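Nolto Scalloped Bed Review: Six Months With the Cloud Headboard
Jul 21, 2024

We'd been sleeping on the same creaky frame since our first flat, and by January the slats had got so bad that turning over woke the pair of us up. So I gave in and ordered the big upholstered bed from Nolto, the one with the wavy top edge. I'd been eyeing it up for ages (I had also looked at the Hellwig, which is plainer and a bit cheaper, but I kept going back to the curves!).

It cost me £650 without the mattress, and delivery to the room was included. It came in 2 enormous boxes, so measure your stairs before you order, because the headboard doesn't come apart. Ours went round the landing with a lot of huffing and one small scrape on the paintwork.

Putting it together took two of us two hours, including a break for tea when we realised we'd put a side rail on back to front. The instructions are all drawings and the drawings are tiny. All the bolts were there though, and the holes lined up, which is more than I can say for the Fliltwood drawers I built last year.

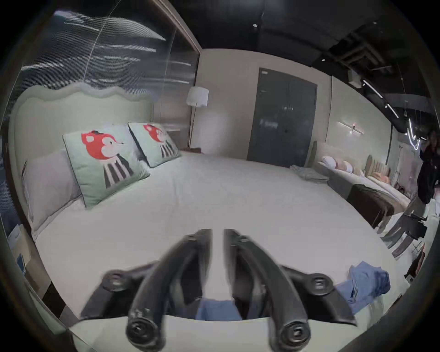

I was worried the pale fabric would be a nightmare. It's a creamy sort of colour that goes a bit greenish depending on the light, and I did get a smear of hand cream on it in the first week. A damp cloth and a drop of washing-up liquid sorted that out. Dust is more of a pain, as it settles along the dips of the scallops, so I run the hoover brush over the top when I remember.

Comfort-wise I'm really happy. It's tall enough to sit up against and read, and the padding is firm without feeling like a plank. With just one pillow behind me I can get through a good few chapters before my neck complains. No creaking either, even when someone flops down on it from a height.

I've kept the bedding plain white because the headboard does enough on its own, and then rather spoiled the grown-up look with the mint cushions. I love them, they make me smile every time I make the bed! The bedspread is a Sturkine one, bought separately, and it's big enough to cover the mattress properly at the sides. It does need a good shake and a smooth down or it looks rumpled by lunchtime.
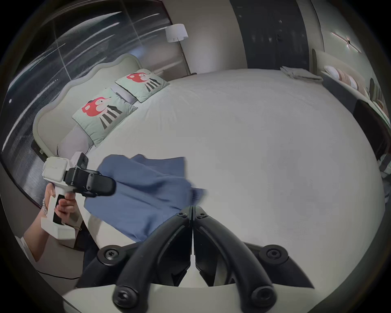
The scalloped headboard with the mint cushions and white bedspread

My grumbles, then. There's no storage underneath, and I do miss having somewhere to shove the spare duvet. The feet left dents in the carpet too, so put cups under them from the start if that bothers you. And I'd have liked a spare bit of fabric in the box for patching.

Would I buy it again? Yes, in the same colour. I'd just get somebody else to carry it upstairs.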